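Kellside Council has agreed a new opening pattern for the Huvley branch library, following a public consultation in which 64 residents gave written replies. The branch will open on two evenings a week from April, and the children's room will keep its present hours.

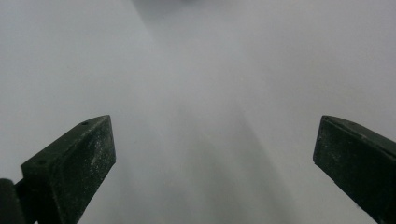 The council had first proposed closing the branch at midday throughout the winter. Most replies opposed this, and several asked for later opening so that people in work could collect reserved books. The revised timetable was approved without a vote.

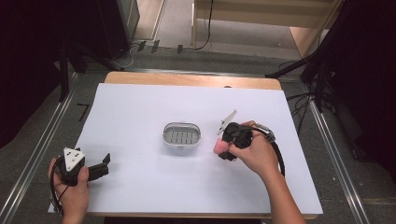

**HUVLEY, November 10, 2022** — Fatemeh Safavi, head of library services, thanked residents for their replies and confirmed that no posts would be lost. "The evening hours were the most common request, and we have been able to meet it within the present budget," she said.

Printed copies of the new timetable will be held at the front desk. Loan periods are unchanged, and books borrowed at Huvley may still be returned to the Fescombe branch.
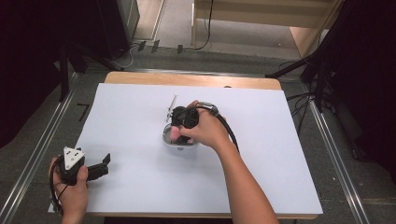
*Local history*

The Awwad collection of parish maps and letters, the earliest dated 1651, will move to the upper reading room before the new hours begin. It holds about 80 items. Readers wishing to consult the collection should book in advance — the room seats only six — and bring proof of address.
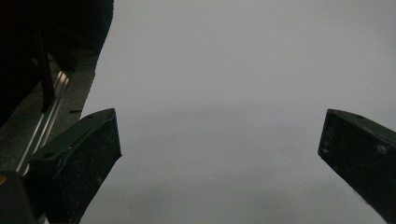 ## Further information

The full consultation report is available from any Kellside library on request. Large-print copies can be ordered at the front desk.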